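Section 4. Preparing the Room and Placing the Base Unit

This section applies to the Celen room air purifier, floor-standing model. Read it in full before removing the unit from its carton. Electrical connection is covered in Section 5, and filter replacement is covered in Section 9.

4.1 Before You Begin

The unit must be placed on a firm, level floor in a room that is normally kept between the temperatures listed in Appendix A. Do not place the unit in a bathroom, a laundry area, or any space where water may be splashed on the housing.

The carton contains the base unit, the Drorno filter cartridge (sealed in a plastic bag), the power cord, the remote control, and the warranty card. If any part is missing, contact the dealer and quote part list 259.

CAUTION: The base unit weighs 21 pounds with the cartridge installed. Lift it by the two recessed side grips. Do not lift it by the top grille.

4.2 Choosing a Position

1. Select a wall with a grounded outlet within reach of the power cord. Extension cords must not be used.

2. Confirm that no curtain, loose paper, or hanging fabric can be drawn against the rear intake.

3. Leave a clear space of at least 2 feet between the rear intake and the wall. The same clearance applies to large furniture.

4. Turn the outlet grille toward the open part of the room. 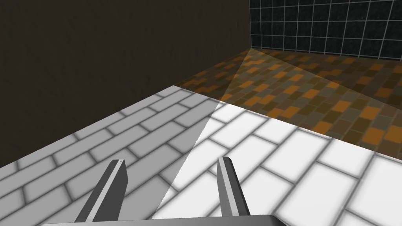 5. Set the unit down and press lightly on each corner of the top. If the unit rocks, adjust the leveling feet by turning them counterclockwise until all four rest on the floor.

6. Remove the blue shipping tape from the front panel and from the sensor window. Residue may be wiped away with a soft cloth and plain water. Solvents will cloud the sensor window and are not covered by the warranty.

NOTE: On thick carpet, the leveling feet may sink over the first few days of use. Check the unit again after one week and readjust if necessary.

4.3 Room Size and Layout

A single unit is rated for rooms of up to 200 square feet with a standard ceiling. Larger rooms, and rooms that open into a hallway without a door, require a second unit. When two units are used, place them on opposite sides of the room and pair them by following the instructions in Section 7.

Rooms with long, plain walls carry air evenly and present few difficulties. Alcoves and deep corners receive less air movement, and the fan should be set one level higher when such areas are in regular use.
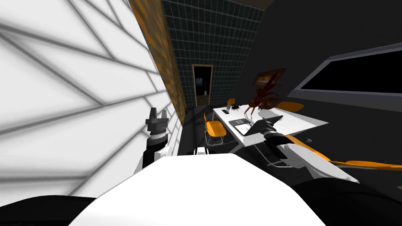
Figure 4-2. Interior with a white wall and a table.

The air quality reading on the display is taken at the unit itself. It may differ from conditions at the far side of the room, particularly during cooking or cleaning. Allow the fan to run for a full cycle before comparing readings.

4.4 Dining Areas and Combined Rooms

1. Place the unit where it cannot be struck by a chair being pushed back.

2. Keep the outlet grille from blowing directly across the table. Moving air cools food and may disturb lit candles.

3. Select the Tuseo setting on the remote control before cooking begins. This setting raises the fan speed in response to smoke and returns it to normal when the reading falls.

4. After the meal, leave the unit running until the indicator light turns green.

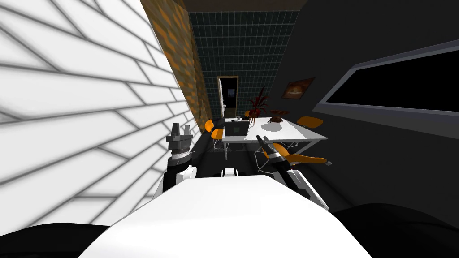
Clearance in a dining area is to be measured with the furniture in its ordinary position of use. Chairs should be drawn out as they would be for a seated person, and the distance taken from the back of the chair to the housing. A dining table with a chair beside it, such as the orange one in the illustration, must be measured in this way before the unit is placed. Where the required distance cannot be met, move the unit to an adjoining wall and repeat steps 1 and 2.

4.5 Wall Bracket (Optional)

The Stan wall bracket prevents the unit from tipping and is recommended in homes with small children or large pets. It is sold separately. Fasten the bracket to a stud with the screws supplied. Hollow-wall anchors are not an acceptable substitute.

WARNING: Disconnect the power cord before attaching or removing the bracket.

Once the unit is in its final position, proceed to Section 5, Electrical Connection.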